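Ticket: left arm episodes rejected on the gear task, Trenon station
Opened January 2022, status: waiting on Reisinger

Hi all, and thank you for being so patient with me on this one, I know it has dragged on. We are trying to reach 600 good examples of the gear-and-rail task for the Multer set, and the checker keeps throwing out the left arm's share. At last look it had rejected 233 of them, all with the same complaint: "gripper state missing." The right arm's episodes go through just fine, bless it.

So far I have reseated the left cable at both ends, gone back to the older Skasberg logger, and raised the timeout from 90 to 4000 ms (a bit of a sledgehammer, I admit!). The bigger timeout helped for one short session and then the rejections came right back.
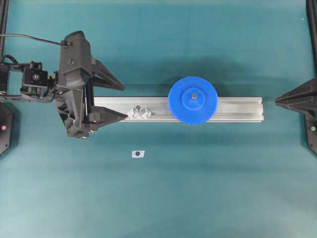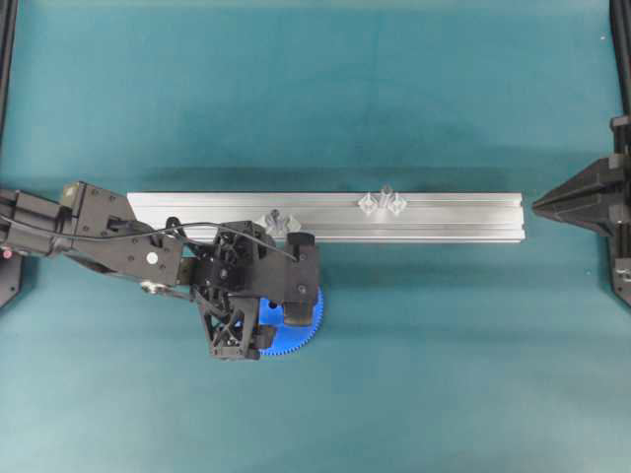

Left arm, blue gear and aluminum rail, both views.

My next guess is the gripper calibration file, which I would dearly love somebody at Reisinger to look over before I overwrite it. I've left the rejected episodes on the shared drive in case any can be saved. Please don't clear them out just yet!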